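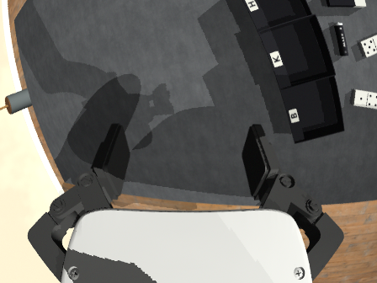
Interim Progress Report to the Akinola Fund

Venden Household Materials Exchange
Submitted 11/14/23

Summary of the Period

The Venden Household Materials Exchange collects reusable home repair goods and passes them on to residents at low or no cost. The grant from the Akinola Fund supports the opening of a second location in Rudard, the replacement of the paper intake system, and a program of evening repair classes. This report covers work completed since the grant agreement took effect in July.

The Rudard location is open to the public. The new intake system is in daily use at Venden and in partial use at Rudard. The repair classes started later than planned, and the full series will not be finished within the original schedule. A request to move the class completion date is set out near the end of this report. No change to the total award is requested.

Rudard Location

The lease on the Rudard unit was signed in the first month of the grant. The landlord completed the repairs to the loading door and the rear drain before handover, as agreed. Shelving was moved from storage at Venden, which reduced the amount spent under the equipment line. The remaining balance on that line has been held for a floor scale and a second hand truck.

Opening hours were set after a short survey of residents. Of the 100 forms handed out at the Rudard library and the bus station, most that came back favored late afternoon and early evening. The unit now opens on four days each week. Hours will be reviewed at the end of winter, when heating costs are known.

Use of the location has been steady. Residents have mainly asked for interior doors, cabinet hardware, sink fittings and leftover tile. Paint has proved harder to handle than expected. Many cans arrive without a readable label or with very little left in them, and disposal is charged by weight. Staff at both locations now decline opened paint unless the color and finish can be confirmed at the counter. A notice to this effect has been added to the website and to the sign at the loading door.

Intake and Sorting

Before the grant, every donation was written up on a two-part paper form. The forms were slow to complete and were often missing the item category, so that stock could not be counted without walking the shelves. The new system uses a single screen at the intake counter. Staff choose a category from a short list, enter the condition of the item and print a tag.

The category list went through several drafts. The first had too many entries, and staff at Venden reported that similar items were being filed in different places from one shift to the next. The list in use now has 19 categories. Hinges, pulls and knobs have been brought together under cabinet hardware, and all supply lines are listed with plumbing regardless of material.

Small items continue to be the slowest part of intake. Mixed boxes of screws, washers and brackets take a good deal of time to sort and bring in very little. Two approaches were considered: refusing mixed boxes, or selling them unsorted by the pound. The second has been adopted on a trial basis at Venden. Early results are favorable, although some regular visitors have said they preferred the sorted drawers. Both options will remain open until the trial has run through the spring.

Open-top bins with a single letter on the back rim have been discussed for the drawers that remain. Letters are quicker to read than the printed category names and can be matched to a wall chart. A final choice of size has not been made.
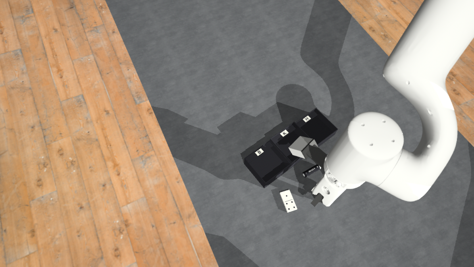
Black open-top bins labeled B, K and H.

Repair Classes

The grant agreement provides for a series of evening classes on basic home repair, to be held in the meeting room at the Protska branch library. The classes were due to start in early fall. The library closed the meeting room for electrical work shortly before the first session, and the start was put back until the room was released.

The opening sessions covered leaking faucets and sticking doors. Both were full, and a waiting list has been opened for the repeat sessions. Attendees were asked to complete a comment card. The most frequent request was for more time with tools in hand and a shorter opening talk, and the outline for the remaining sessions has been revised accordingly. Several attendees also asked for a class on window screens, which has been added in place of the planned session on caulking. Caulking will be covered briefly within the session on bathroom repairs.

Class handouts have been printed in large type following a suggestion from the library. Around 400 copies were ordered in a single run to obtain the lower unit price. This quantity is expected to cover the whole series, including repeat sessions.

Spending

Rent and utilities at Rudard are in line with the approved budget. Equipment spending is below budget for the reasons given above. Printing is slightly over budget as a result of the single large order, and no further printing costs are planned. Staff costs are below budget – the part-time intake position at Rudard was filled later than expected, and hours were covered in the meantime by staff from Venden. Travel between the two locations was higher during those weeks and has since returned to the planned level.

A full statement of income and spending is attached as a separate file. Receipts are held at the Venden office and can be sent on request.

Matters for the Attention of the Fund

The Exchange asks the Fund to approve a later completion date for the repair classes. The content of the series and its cost would stay the same. A proposed calendar, agreed with the Protska branch library, is included with the financial statement.

The Fund should also be aware that the city is reviewing its charges for mixed waste. Any increase would affect disposal costs at both locations. The Exchange will report the outcome once it has been published and will include a revised estimate if one is needed.

Work Planned for the Next Period

Move Rudard fully onto the new intake system and retire the paper forms.

Purchase and install the floor scale.

Complete the trial of selling mixed hardware by the pound and decide on the future of the sorted drawers.

Hold the remaining repair classes, subject to approval of the revised calendar.

Review opening hours at Rudard.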